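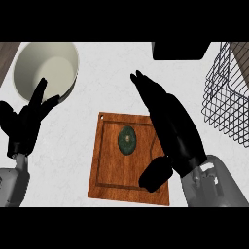

Getting turmeric off a marble-look countertop

Posted 2019-04-29 by Leif Þorgeirsson

We moved into a rental in Zevutdale in November with very pale counters, the kind with faint streaks. I made one curry. There is now a yellow ring the size of a saucer next to the stove, and the deposit is large enough that I've started covering it with a cutting board when the landlord visits. Dish soap did nothing. A paste of baking soda got it from mustard to butter. I don't know if the counter is real stone. Is there something stronger that won't eat it?

Þórarinn Kárason

Find out what it is first. Put one drop of vinegar in a back corner and watch it closely. If it fizzes, wipe it up fast, you have marble, and the vinegar goes back in the cupboard for good. On marble I'd use a poultice: baking soda and 3% hydrogen peroxide, thick as peanut butter, plastic wrap on top, leave it overnight. Try a hidden spot first, as peroxide can lighten darker stone. If it's laminate or quartz, the same paste for an hour is plenty. Don't mix it with anything else under the sink.

Sunlight fades turmeric too, if your stove happens to be near a window.

stornisham_pete

had this in my old place. bought an $18 stone cleaner, smelled great, stain stayed. lived there 14 months with a fruit bowl on it and got the whole deposit back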